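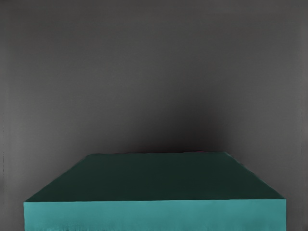 ## Repainting the back bedroom, a thread

**1/** Right then. Three weekends in and I'm finally going to talk about the back bedroom, mostly so I stop talking about it to my sister. Wish me luck!

**2/** The colour is teal. I've wanted a teal room since I was nine and was told I could have magnolia or magnolia. So I'm a grown woman with a mortgage in Stindadgate and I'm having it.

**3/** Well — teal on three walls and a very dark green on the chimney breast. I went back and forth on that for most of March, then forgot the whole thing until the clocks changed.

**4/** Paint is Grilora, the matt one. Lovely to put on, hardly any smell, but the lid is a menace. I've bent two spoons. Use a proper tin opener (they sell them by the till, I walked past them twice).

**5/** Under the old wallpaper was more wallpaper. Under that was a pencil note: "Lionel Bickerstaff, 20 rolls, front and back". So hello Lionel, your rolls went up beautifully and came down in bits the size of a stamp.

**6/** I did think about leaving his note showing with a little frame round it. My sister says that's how you end up with a house full of little frames. I've taken a picture of it and painted over. Felt a bit sad, had a biscuit.

**7/** Someone asked about steamers. I hired one, it spat at me, I took it back. Warm water, a drop of washing-up liquid and a wide scraper did the lot. Slow, but you can listen to the radio.

**8/** Money, as people always want to know: £153 so far, and that includes the rollers and a dust sheet I'd forgotten I already owned. The quote to have it done was £800. I can see why now, my shoulders are ruined.

**9/** The bit I got wrong was the ceiling. Do it FIRST. I did it last, and there's a fine white freckle all down one teal wall that needs going over again.

**10/** Also wrong: the first tester pot. On the card it was teal. On the wall at teatime it was school jumper. Paint a big patch and look at it in the morning, at night and with the lamp on before you buy the large tin.

**11/** Curtains next. I like the mustard ones from Moya but they only come in one drop, and my window is a silly shape. If anyone can take up a hem without crying, my messages are open.

**12/** Second coat on the chimney breast tomorrow if I can find the small roller. It was on the landing. It is no longer on the landing.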